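Flurnov Opens Stellby to Outside Teams, So More People Can Show a Robot How It Is Done

New release lets an operator steer two robot arms through everyday countertop chores in a simulated room, with hand controllers from Griltel

BUNTING, December 16, 2024 - Flurnov, the Bunting company that makes software for teaching robots by demonstration, is very happy to announce that Stellby, the program our own operators have used since February to show robots small household jobs, is now available to university labs, robot makers and training companies. Stellby comes with a library of 500 recorded demonstrations, a set of simulated rooms to work in, and full support for the two-handed controllers made by our neighbors and longtime partners at Griltel.

For anyone who has not followed our work before, the idea behind Stellby is an old and friendly one. If you want to teach somebody to clear a counter, you clear a counter while they watch. With a robot, the closest thing we have is to let a person hold a controller in each hand, move the robot's arms as though they were the person's own, and record the whole job from start to finish: where the arms went, when the fingers opened and closed, and what the robot's cameras would have seen all the while. Collect enough of those recordings and a learning program has something solid to work from. Collect careless ones, and it will learn the carelessness too (we have a folder from our early months that proves the point, and we are rather fond of it).

Stellby does all of this in simulation. The operator works with a rendered room, a rendered counter and a rendered pair of arms, and the objects roll, slide and tip according to the physics of the program. It means that a team can begin gathering demonstrations before its hardware has been delivered, and that a new operator can spend a first afternoon knocking things off a counter without anyone having to sweep up afterward. 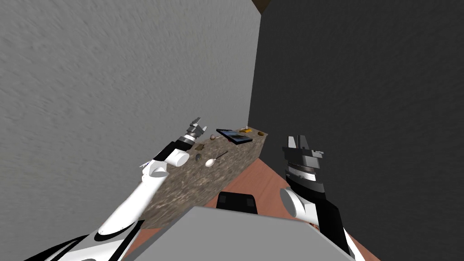 Getting the two arms to feel natural took us the better part of the year. Our first version treated them as two separate machines, each with its own settings, and operators told us it was like patting your head and rubbing your stomach for four hours. The version going out today keeps both hands in one shared space. When the operator brings the left controller close to the right one, the two grippers come toward each other by the same proportion, and when the operator needs to rest, a squeeze of the lower trigger holds both arms in place until the controllers are picked up again. It sounds like a small thing, and we suppose it is, but it was the first change that made people ask to stay on and do a few more.

Griltel deserves a great deal of the thanks. Their controllers were designed with long shifts in mind, and over the summer their engineers came by again and again to sit with our operators, take notes, and go home to file a little more plastic off the grip. The finger lever on the current model moves through a longer travel than the one before it, so an operator can close a gripper partway and hold it there, and Stellby records that in-between position along with everything else.

"We have always believed that the person holding the controllers is doing skilled work, and we wanted to build something that treated it that way," Flurnov said in a statement to partners this morning. "Good operators slow down in places where the rest of us would hurry, and they look before they reach. We would like as much of that as possible to end up in the recording."

What a Demonstration Looks Like

Each session in Stellby begins with a plain sentence on the screen, such as "Move the spoon to the other end of the counter" or "Put the small items together." The room is then laid out fresh. The objects come from a collection of 87 models that includes kitchen things, snacks, desk items and a fair number of odds and ends, and the program places them with a certain amount of mischief, so that the thing you want may be leaning on something you do not. The operator does the job at a comfortable pace and presses a button to finish. If it went badly, the operator can mark the attempt as a miss and try again, and the miss is kept in a separate place where a research team can find it.

We are often asked why we keep the misses. Several of the labs that tried Stellby with us this fall found them every bit as useful as the clean runs, above all the ones where an object slips and the operator recovers. A recovery shows the robot what to do when things go wrong, and it is very hard to ask someone to act one out on purpose.

Operators can switch at any time between a wide view that takes in the arms and the room together and a close view near the gripper. Most people use the wide view to get themselves into the neighborhood and the close view to settle the fingers, and they develop their own habits about when to change over. Stellby saves both views for the full length of the session, whichever one the operator happened to be looking at, so nothing is lost to habit.
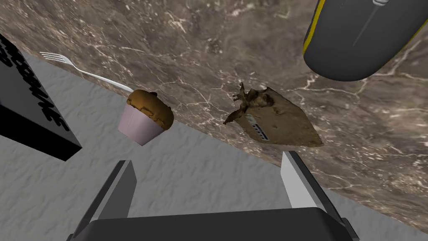 Choosing the approach is the part that new operators find hardest, and it is the part our training material spends the most time on. A gripper with two fingers has to come at an object from a direction that leaves room for both of them, and a crowded counter takes away many of the directions you would like to use. Take a muffin in a pink paper cup sitting near the counter's edge, with the handle of a plastic fork tucked in behind it. A person would pick the muffin up without a thought. An operator has to consider whether the fingers will catch the fork on the way in, how wide to open them, and how much squeeze a paper cup ought to be given. The crumpled paper bag over to the right raises a different set of questions, as it offers no flat sides and is bunched up at the top, and operators disagree cheerfully about whether the twisted end makes a good handle.

We do not settle such arguments for them. When two operators take the same bag in two different ways, both recordings go into the library, with a note of which approach was used. A robot that has seen only one way of doing a thing tends to be at a loss when that way is blocked, and we would sooner give it a choice.

Learning to Be a Good Teacher

Along with the software, today's release includes the complete Stellby operator course, which we had first written only for ourselves. The course runs over five days and asks for no background in robotics. People who have come through it include bakers, a piano tuner, several retired nurses and a good many students, and if there is one thing they have in common it is patience with their hands. The first day is spent with a single arm and a single object. The second arm arrives on day two, and clutter on day three. The last two days are given over to longer jobs in which the order of the steps is left to the operator.

The course also talks about comfort, a subject we feel is passed over too lightly in our field. Stellby suggests a pause after every 20 minutes of recording, and the operator may take it sooner. Sessions can be done sitting or standing. The arm speed can be turned down for an operator who is tired, and the recording carries the speed setting with it so that a research team can take it into account later on.

Before today's release, 122 operators tested the finished version with us over a period of six weeks, and their comments shaped it in ways large and small. They asked for a softer sound when the fingers close. They asked for the task sentence to stay on the screen the whole time, in larger type, and for a way to flag a sentence that could be read two ways. They asked, quite firmly, for the "miss" button to be moved away from the "finish" button. All of it has been done.

What Is in the Release

The Stellby package contains the simulator, the recording and playback tools, the library of demonstrations, and the operator course in printed and on-screen form. Playback can be slowed, paused and stepped one moment at a time, and a supervisor can leave written remarks at any point for the operator to read afterward. Some 302 room layouts are ready to use on the first day, and teams can build their own with the layout tool or bring in object models they already have. Recordings can be exported in common formats for use with a team's own learning software.

Griltel's controllers are sold separately and can be ordered together with Stellby at a joint price. Teams that already own a pair from the previous model will be able to use them after a short update, though the longer finger lever is found only on the new one.

Availability

Stellby is available from today under a yearly license, with a reduced rate for universities and other teaching institutions. Licenses include telephone and email support from the people in Bunting who wrote the program. The first open operator course for outside teams will be held at our Bunting office in February, and places may be reserved now through the Flurnov training desk. Teams that would prefer to have the course taught at their own site are warmly invited to write to us, and we will do our best to find a week that suits.

About Flurnov

Flurnov makes tools for teaching robots by demonstration, including software for remote operation, recording and review. The company is based in Bunting, where it also trains operators.

About Griltel

Griltel designs and builds hand controllers for remote operation and simulation. Its two-handed controllers have been used with Stellby since the program's earliest version.

Press inquiries: Flurnov Press Office, Bunting. Review copies of Stellby and loan sets of the controllers are available on request.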